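Montes Open Holds Its Place on the Winter Calendar

The Montes Open will go ahead at the Hukis courts with a full women's singles draw, tournament director Leonilde Figueiredo confirmed on February 10, 2026. The event had been in doubt from December, when its former title sponsor withdrew.

Tinton has agreed to support the tournament for 2 years. Prize money will be held at last season's level, and players who lose in qualifying will again receive a travel allowance.
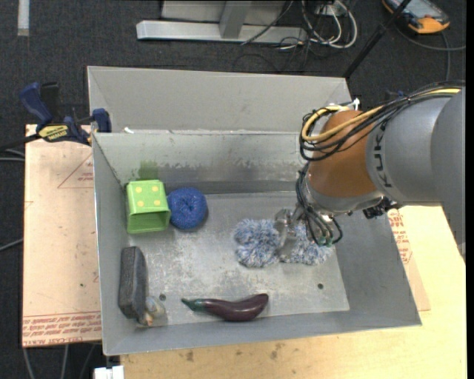
Top seed Jovita Sandoval returns to defend the title she won over Xóchitl Maldonado in three long sets. Maldonado has since changed coaches and now trains in Plirurport under Preben Brøndum, a former doubles specialist who has rebuilt her second serve.

"She used to protect it," Brøndum said. "Now she hits through it - even at break point."

Center court seats 3,000, and organizers expect it to be close to full from the quarterfinals onward. Local entrant Guadalupe Ochoa, ranked 539, has been given a wild card and will open against a qualifier in the first evening session.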